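Dreltville Rural Skills Program – progress report, second period
Prepared by Kenta Noguchi for the Prenus fund

Sorry for the short form on this one, grant renewal paperwork landed the same week. Figures first, then the rest.

Enrolled to date: 3560 dollars' worth of places taken up on the clinic assistant track, all bursaries, no part payments. Miles driven by the shuttle: 2161. Evening courses running: four.

Shuttle. Biggest item by far. The Kudo route started in June and filled up quickly. Fakora route is still on hold – the county wants a different stop, off the highway, and we have asked twice for it in writing. Until then Fakora learners get gas vouchers. Not ideal. Two of them have dropped to the weekend reading group because the drive home after dark is too much.

Courses. Bookkeeping is full, with a waiting list. Basic welding is full. Clinic assistant has room. English for work has room in the late slot only, the early one clashes with second shift at the packing plant. We will move it back to 7:30 next term and see.

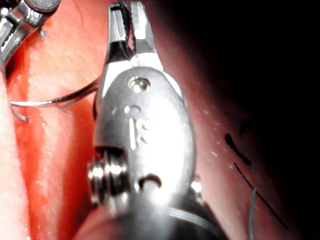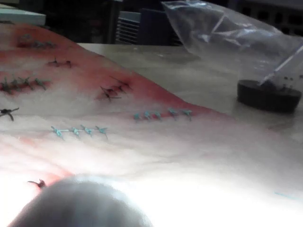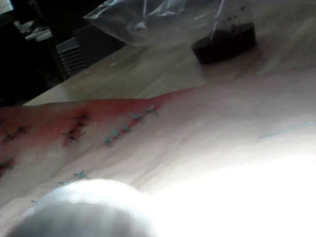 Suture practice pads in the second and third.

2 min read

Childcare. Open on all course nights now. The room at the library is too small, and the heating is loud enough that the staff complain about it. Looking at the church hall instead. Rent is higher but it has a kitchen, so we could stop paying for delivered snacks. Will send the comparison when I have the hall's quote.

Staffing. Bookkeeping tutor is leaving at the end of term for a full-time job. Ad is out. Pay we can offer is below what the community college pays, and I would like to talk about that before the next period, not after. One strong applicant so far, interview set up.

Spending. On plan apart from fuel and the vouchers. Fuel is over, the Kudo loop is longer than the map made it look. I moved money from printing to cover it, within what the agreement allows. Printing was mostly flyers and people tell us they hear about us from a cousin or at the feed store anyway.

Things we said we would do and havent:
– Exit survey. Written, not sent.
– Second laptop cart. Waiting on the supplier.
– Sign for the front door. Ordered, came with the wrong phone number, sent back.

Next period. Get a decision on the Fakora stop. Hire the tutor. Move childcare if the quote is ok. Send the survey befor the holidays.

Receipts are in the shared folder, sorted by month. Call if anything is missing, mornings are best.

K. Noguchi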